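Old firm now representing the other side, do I have any say?

fajardo_diner

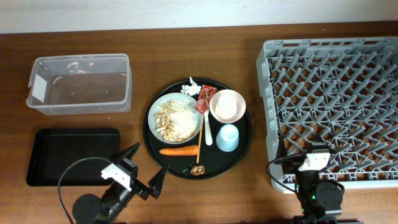 My question is over a lease lawyer. Two years ago Cunow handled my restaurant lease, and I told them everything, down to what rent I could stand. Now they represent my landlord, Orero, in a dispute over that same lease! 

Leonora M
Oh, I'm sorry, what a rotten feeling. Dig out your engagement letter first and look for a waiver. Mine ran 13 pages and the waiver was on the last one (small print, naturally).

skena33
I'd go straight to a motion to disqualify. Same lease, opposite side, what more does a judge want?

Leonora M
Well, maybe, but those motions cost real money, and some judges see them as a tactic. A polite letter to the firm asking them to withdraw is where I'd begin, dear.

fajardo_diner
Found the letter, no waiver in it that I can see. Writing to them tonight, and thank you both so much.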